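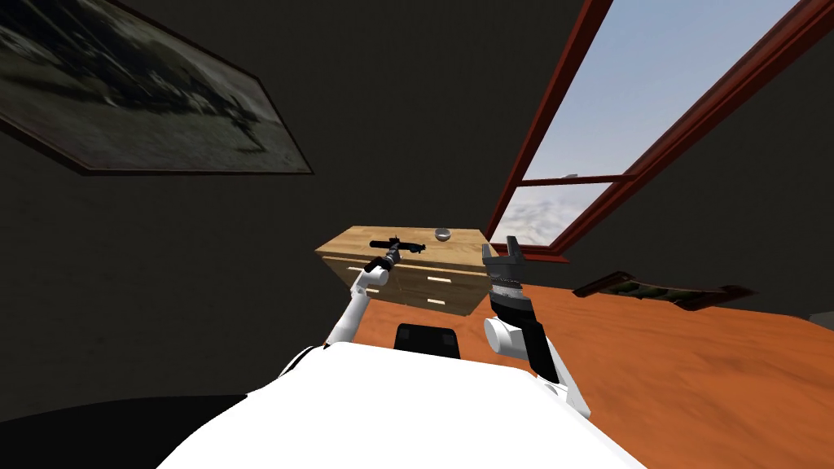 About Jurnstead

Jurnstead is a small school for furniture finishing and repair. Evening classes mostly, plus a longer course in spring and fall. We're on Woller Street, ground floor, old print shop. Blue door, the bell sticks, press hard.

Started with one borrowed room and a lot of sandpaper. The first course was stripping and re-staining kitchen chairs and that was the whole catalog. People kept turning up with bigger things. A sideboard. A piano stool. A church pew once, don't ask how it got through the door. So the classes got bigger too, and we moved.

Last year 522 pieces went through the workshop. Mostly tables and chairs, a fair few chests of drawers, some real horrors from garages. We had over 106 students in the same stretch, a lot of them back for a second or third course.

What we teach

Stripping, sanding, staining. Oil, wax, shellac, water-based varnish. Veneer patching. Regluing joints. Drawer runners, because everbody has a drawer that sticks. We don't do upholstery. We get asked every week. Still no.

Classes are capped at 12. Everyone gets their own bench and you don't share a sander. Basic tools are here. Bring gloves that fit, ours are all one size and the size is wrong.
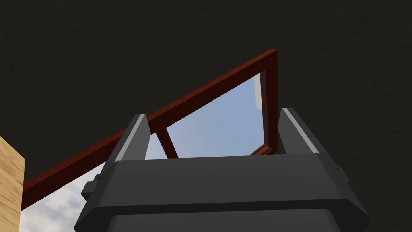
Gripper from behind, fingers up.

How we work

You bring your own piece. No practice boards after the first evening. We think people learn faster on something they have to carry home and live with. First session is just looking: what's the wood, what's on it now, what was done to it before. Half the time the answer to that last one is "a lot." Then test patches, somewhere it won't show. Then more test patches.

Slow finishes where we can. Most of our oils and shellac flakes come from Şimşekoğlu, who we've bought from since the one-room days and who will talk to you about drying times for as long as you let them. The drying room runs on a Climivon unit, second hand, loud, keeps the humidity where we want it. Pieces can stay in there up to 2 weeks after your course ends. After that we need the shelf.
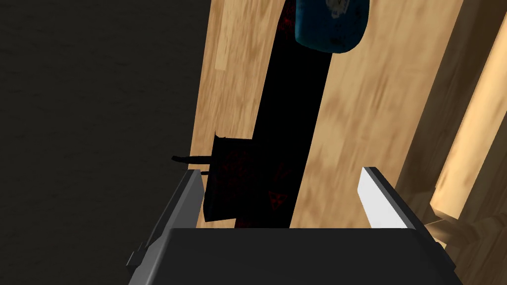 Color is what most people sign up for, and it's the part that goes wrong at home. Stain out of the can never looks like the lid. It depends on the wood, how far you sanded, how long you left it before wiping. Pale wood is the hardest to keep pale. If you want a light tan with the streaks still showing, like the long wooden surface in the picture, go easy on the stain or skip it altogther and try a clear finish first. We keep a wall of sample strips by the sink. Take one down, hold it against your piece, put it back where you found it please.

Fees and booking

Fees cover the bench, tools, abrasives and finishes up to a normal amount. Wardrobes are not a normal amount, talk to us first. Spring course opens for booking in January and fills up fast. Evening classes are rolling, start 6:30 pm, done by 9.

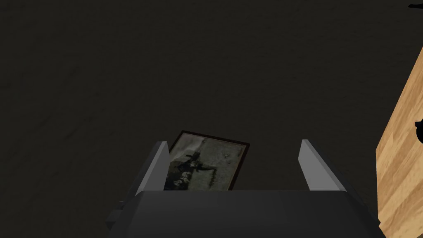 Can't make a class after you've booked? Tell us the day before and we'll move you to another evening. Same day is harder, but call anyway, there's usually a waiting list.

Finding us

Parking behind the building after 6 pm. Loading bay at the side, ring ahead if your piece is heavy and we'll bring the cart out. Closed all of August, email gets checked now and then.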